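Dultstead walkway to close in two stages for roof and paving work

Sunday, March 18, 2018

The covered walkway on the Lasitz campus in Dultstead will close in stages this spring for work on its roof sheeting, support posts and concrete path. Site management issued the work notice on Friday. The contract has gone to Espiritu, which also handled the drainage repairs on the north parking lot.

The walkway links the single-story office building to the workshops at the far end of the site. It was put up in 2000 and has had no major work since then apart from repainting. The ribbed roof sheets are original. An inspection in November found that a number of the fasteners had lost their sealing washers and that water was getting through at the overlaps between sheets. The sheets themselves were rated as serviceable, with the exception of those over the workshop entrance.

The inspection report also covers the posts and the pavement. The posts were found to be plumb and sound above ground level. Base plates will be exposed, cleaned and recoated. The concrete path is rated fair. The report lists cracking and joint wear on the wide section where the path opens out in front of the canopy, and recommends routing and sealing the affected lines before next winter. Full replacement of the slab was considered and rejected on cost.

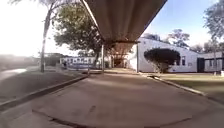
Scope of work

Espiritu will replace 39 roof sheets, all of them at the workshop end, and refasten the remainder. New sheets will match the existing rib profile and will be factory-coated in brown. Fasteners will be stainless steel with bonded washers. Overlaps will receive a continuous strip of butyl tape.

On the path, cracks and open joints will be cut to an even width, blown clean and filled with a gray polyurethane sealant. The sealant needs three days to cure before carts or pallet jacks can cross it. Foot traffic is allowed after 24 hours. The curbs will be left in place. Any loose edges will be patched with repair mortar.

The lawn beside the path is not part of the contract. Low branches near the roof line will be pruned by the grounds crew before the scaffold goes up, so that the tower can be moved along the edge of the canopy. Reseeding of the bare ground has been put off until the scaffold is gone.

Access during the work

Stage one covers the workshop end and is scheduled to take two weeks. During this stage the office door will stay open and people on foot will be sent along the service road to reach the workshops. Stage two covers the office end, including the wide part of the path, and is also planned for two weeks. The office building will then be entered from the parking lot side only.

Deliveries for Jumamico, which rents storage space behind the workshops, will use the east gate in both stages. Drivers should allow extra time for unloading, as the turning area will be shared with the contractor's trucks. The east gate will open at 6:30 a.m. on working days.

Work hours are 7 a.m. to 4 p.m., Monday through Friday. Cutting of the concrete will be limited to the first two hours of the day. Start dates for each stage will be posted at both gates once the roof sheets have been delivered. Sealing of the path depends on dry weather, and stage two may be extended if there is rain.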